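Hundbridge Learning Center
2019-03-10
The Center has updated its guidance on shared supplies in the activity rooms. The main points are set out in this thread. (1/6)

Hundbridge Learning Center
Each work table is assigned one supply basket. The basket holds the lidded containers and a desk organizer with whiteboard markers and an eraser. All items remain in the basket when it is moved between tables. (2/6)

Hundbridge Learning Center
Baskets should be carried level, with one hand on each side. Lids are to be closed first. Markers that stand upright in the organizer tend to slide out when a basket is tipped. (3/6)

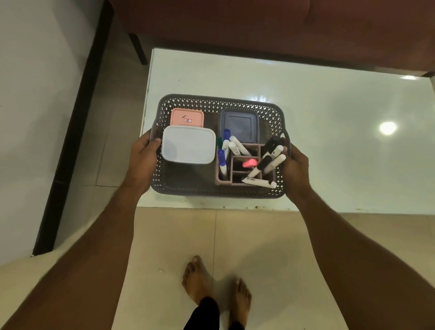
Hundbridge Learning Center
At the end of a session, baskets are returned to the shelves in the Okafor Room. Tabletops are then wiped, including the edge nearest the seats, where marker residue collects. (4/6)

Hundbridge Learning Center
Container labels are written by hand and should not be removed or covered. A label that can no longer be read may be replaced at the front desk. Dry markers go in the bin beside the desk and will be exchanged one for one. (5/6)

Hundbridge Learning Center
The Center placed an order for 400 markers in February, and replacement stock is now available to all groups. Groups requiring more than 4 baskets for a single session are asked to notify the front desk in advance. (6/6)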